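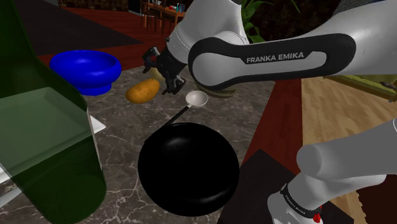 Kirmont Interdental Brushes, Pack of 30

Item no. 147
Sizes: 4 (extra fine, fine, medium, wide)
Sold by Stonard Dental Supply, Zotville

The Kirmont is a small brush for cleaning between the back and front teeth, where a regular toothbrush does not reach. Each brush has a coated wire core, soft nylon bristles and a short bendable neck. The handle is flat with a ridged grip. A cap comes with every brush and fits on the end of the handle to make it longer.

Choosing a size
The brush should slide in with light contact on both sides. If you have to push, go down a size. Many people need two sizes, one for the front teeth and one for the molars. The mixed pack has all four sizes and is the usual place to start. Your dentist or hygienist can measure the gaps at a checkup.

How to use
Use once a day, before brushing at night. Wet the brush, put it in straight at the gum line and move it back and forth a few times. Do not twist the wire. Rinse between teeth. For molars, bend the neck slightly with a finger first.
Some bleeding is common in the first week. See a dentist if it goes on longer.

Care
Rinse, shake off the water and let the brush dry with the cap off. Replace it when the bristles spread or the wire bends, usually after roughly 6 days of use.

Not for children. Check with your dentist before using around new implants or fresh dental work.

Packaging
Resealable pouch. The size is printed on the front and on each handle. Handle colors changed in June, sizes did not.

Office orders
Dental offices can order by the case. Contact Ebere Akpan at the Zotville order desk, open until 4 p.m. Sample packs are available to offices with an account.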